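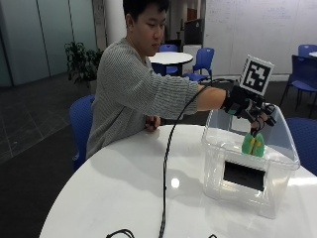

Skesum Settling-In Team

Home | Before You Move | Arrival | Your First Month | Contact

4 min read

Section 7: Setting up your household accounts after you arrive

Right, you've got the keys and you've slept at least one night in the new place, so now we can tackle the dull bit. I've moved house across a border more times than I'd like, and I wrote this section with my own muddles in mind (I once paid for a stranger's electricity for a whole winter, so do please read step 2!). You'll need your arrival pack, your lease and a pen that works.

1. Find the blue sheet in your arrival pack. Your client reference is printed at the top and always begins with 343. Copy it somewhere handy, as you'll be asked for it on nearly every call.

2. Read your meters. Do electricity first, then water, then gas if you have it. Write down every black digit and leave out the red ones. Check that the serial number on each meter matches the one on your lease – flats in the Kirketti building have their meters in a shared cupboard, and the labels have been swapped about over the years.

Caution: don't open an electricity account until the serial numbers match. Putting it right later takes weeks and a lot of hold music.

3. Ring the electricity supplier with your readings. Ask for the account to start on the date your lease starts, even if you moved in later. Your landlord will expect that anyway.

4. Register your address at the Skastwood parish office. Take your passport, the signed lease and one other letter with your name on it. They photocopy everything and hand the originals straight back. I like to go first thing, and I take a book.

Note: if more than one adult is moving in, each of you has to register. You can go together and share the lease, but everyone needs their own letter. 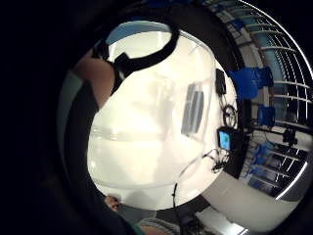

Can I register my address before my lease has started?
You'll need to wait until the start date printed on the lease, and then you can go in that same day.

5. Open your bank account. Most of our clients use the Dhillon branch desk, where the first deposit is 200. Take the stamped slip from step 4 along with your passport. The card comes by post, so get your name on the letterbox before you go – mine went back to the sender twice!

6. Set up your rent payment. If your deposit on the flat was more than 2000, ask the bank to raise your daily transfer limit at the same visit, or the payment will be split over two days and your landlord may well ring you in a flap.

7. Send us the last page of the blue sheet with the boxes ticked. A phone photo is fine as long as we can read the reference. We'll then close the set-up part of your file and move you over to the monthly check-in list.

Note: contents insurance isn't part of your arrival pack. You'll find it in Section 8, together with parking permits and the bin calendar.

If you get stuck on any step, ring the team and tell us the step number. We've all got the same guide open on our desks.

Previous: Collecting Your Keys | Next: Insurance, Parking and Bins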